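How to touch up scuffed paint on an interior wall

Most marks on a hallway or landing wall can be dealt with in an afternoon. You don't need to repaint the whole wall unless the colour has faded badly.
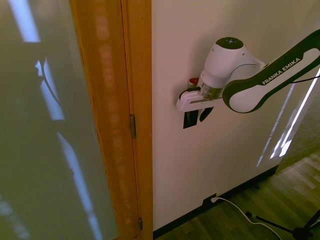 Start by washing the area with warm water and a drop of washing-up liquid. Work from the bottom up, rinse with a clean cloth and leave it to dry for at least two hours. Quite a few scuffs come off at this stage.

If the mark is still there, rub it lightly with 152 mm sanding discs used by hand, or any fine paper you have. Fill dents with a thin layer of ready-mixed filler. I use Arroyo, but any fine surface filler will do. Let it set, sand it flush and wipe off the dust.

Stir the paint well – old tins separate – and test a dab behind a door first. Leave the test for around 30 minutes before judging the colour, as emulsion darkens when it dries.

Apply the paint with a small foam roller, even on tiny patches. Brush marks show up in side light. Roll outwards from the middle of the repair and use less paint as you reach the edges.

A second coat can go on after four hours. Keep the lid off the skirting and write the room name on the tin before you put it away.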